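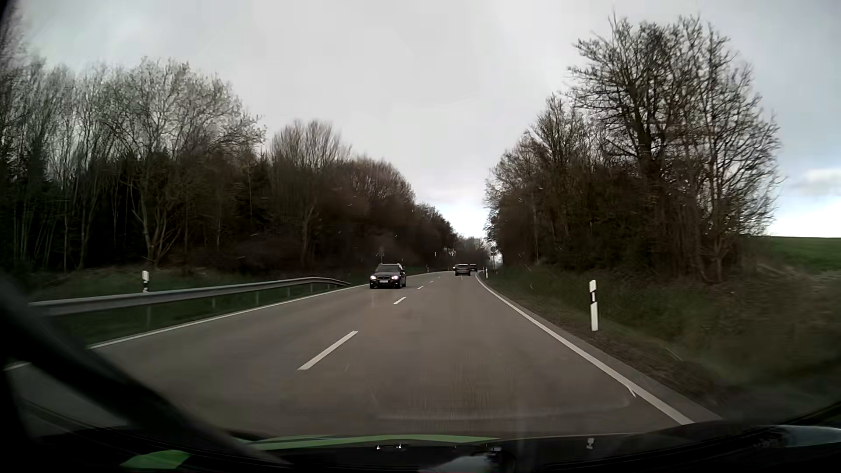
4.2 What residents call the road

Official names did not travel far in our study area. The county lists the stretch between Gellen and Zatora as a connector with a number, and the number appears on the maps, the snowplow schedule and the resurfacing contracts. Of the 168 residents who returned the mail survey, 2 used it. One of those worked for the highway department, and the other had copied it off the envelope.

Everyone else called it something different, and the difference followed the direction of travel. People living in Gellen called it the Zatora road. People living in Zatora called it the Gellen road. This pattern is well known from older studies of rural place names, and we would have been content to confirm it and go home. The trouble came from the households in between, who live on neither end and have no obvious reason to prefer one. Their answers included "the Grakia road," after a dairy that has since closed, as well as "the long way," "the short way," and, from one respondent who pressed hard enough to tear the form, "the road."

We coded the answers into four groups: destination names, landmark names, evaluative names and refusals. Two coders worked separately and then met to settle their disagreements, a process that took longer than the coding. Most of the disputes involved "the long way." One coder held that it was evaluative, being a complaint. The other held that it was a destination name with the destination left out. We settled on evaluative, and the second coder has asked that the objection be recorded, as it now is.

Landmark names were the most stubborn of the four. The Grakia dairy stopped taking milk well before many of our younger respondents could drive, yet they gave its name as readily as their parents did. Asked in follow-up interviews what Grakia was, several guessed a village. One was confident that it was a saint. A name of this kind seems to need no working knowledge of the thing named, only a supply of older relatives giving directions.

Figure 3. A two-lane road with wooded roadsides, of the kind discussed in this section.

The written record offered less help than we had hoped. We read 406 notices of road closures, auctions and lost dogs in the local paper, and 99 of them named the road in some form. Auction notices favored the county number, presumably for legal comfort. Lost dog notices never used it. A person who wants a dog back writes for neighbors, and neighbors in Zatora look along the Gellen road.

The county renumbered the connector in April of the second survey year. We had worried that this would spoil the comparison between the two rounds of mailing. In the second round, no respondent mentioned the change, and the highway employee gave the old number.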